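The Joy of Small Bits
Sorting other people's odds and ends has taken over my weekends, and I couldn't be happier

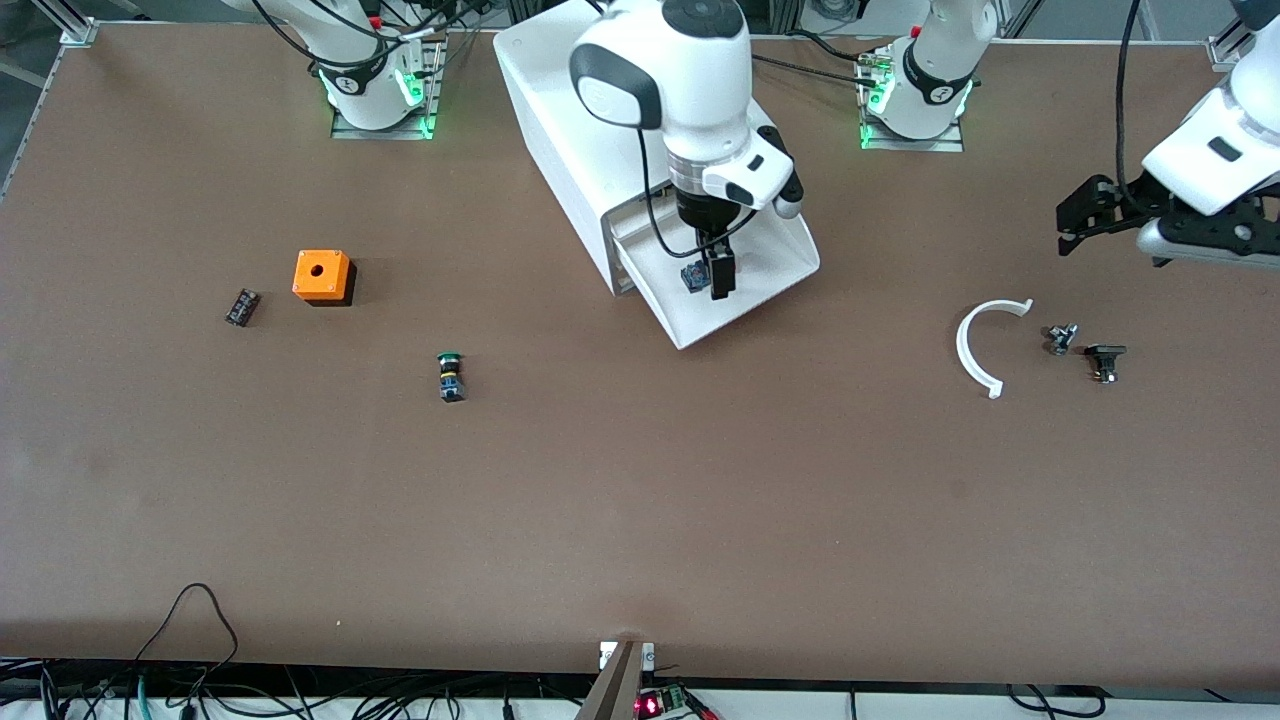 I blame Jummai Shehu. She lives two doors down from me and she has a table. I mean, we all have tables, but hers is a proper sorting table, and in March she asked if I'd come round and help her go through a box of mixed components she'd bought without looking inside. I said I could spare half an hour. I left when it got dark, with a crick in my neck and a jam jar of switches I'd been allowed to keep.

If you've never tipped out a box of small parts, I can't quite explain the pull of it. There's the noise, for a start (a lovely rattle, somewhere between hail and breakfast cereal). Then there's the moment when everything has stopped rolling and you look at it all and think, right, where do I begin? Jummai begins with colour. She pulls out anything bright, never mind what it does, and works her way down to the greys and blacks. Her friend Barış Keskin thinks this is madness. He sorts by what a thing is for, so his blue connectors live with his black connectors and his enclosures get a shelf of their own, and the two of them can argue about it through an entire pot of tea.

I've tried both. I'm a colour person, I'm afraid. Ask me where something is and I'll say "it's the orange one", and off I go and find it.

The box that started it all came from Konulham, a clearance place that sells job lots by weight. You pay 30 pounds and you get what you get. Ours had 191 pieces in it, which I know only because Barış insisted on a list, and he wrote it in pencil on the back of a seed catalogue. Some of it was treasure. Some of it was broken plastic and one very sad bit of foam.

I've since learned that a good hopper changes everything. I'd been using cereal bowls! You reach in, you reach out, you knock the bowl over with your sleeve and spend ten minutes under the sofa. A hopper with sloping sides brings the parts down towards you, and if the front is open you can see what's coming. Chinyere Ezeani has made several in her shed and swears by a narrow mouth. Mine is the Nerkine, bought second-hand, and it's a bit wide at the front for my liking, but I've wedged a strip of card in and we get along.

The table matters too. Go for something matt. I did my first few sessions on a glossy kitchen worktop under a bright bulb and the glare gave me such a headache. A plain brown top is kind on the eyes and shows up nearly everything except brown things, and how often do you drop a brown thing? (Twice, in my case. Still looking for one of them.)

Lighting from the side is Chinyere's other tip. A bit of shadow helps you see the shape of a part, especially anything boxy with a hole in it, and you stop mistaking the top for the bottom.

As for where it all goes afterwards, I've been through every sort of tub. I started with Clurer drawers, the little clear ones, and they're fine until you pull one out too far – then you're back to the hail and breakfast cereal. Now I use shallow tins with the lids off, 20 of them, along the back of the spare-room desk. Barış has written labels for his. I haven't, and he's noticed.

What do I do with it all? People always ask that. A fair bit goes to Araceli Collado, who mends radios and doorbells and will ring me up to say she needs a small blue something with pins on. Nine times out of ten I've got it, and I'm insufferable for the rest of the day. A few bits have gone into a night light for my nephew. The rest sits in its tins looking gorgeous, and I'm not sorry.

Jummai has another box on order, a bigger one this time, and she's already cleared the table for it. I'm bringing the biscuits, and Barış is bringing a new pencil.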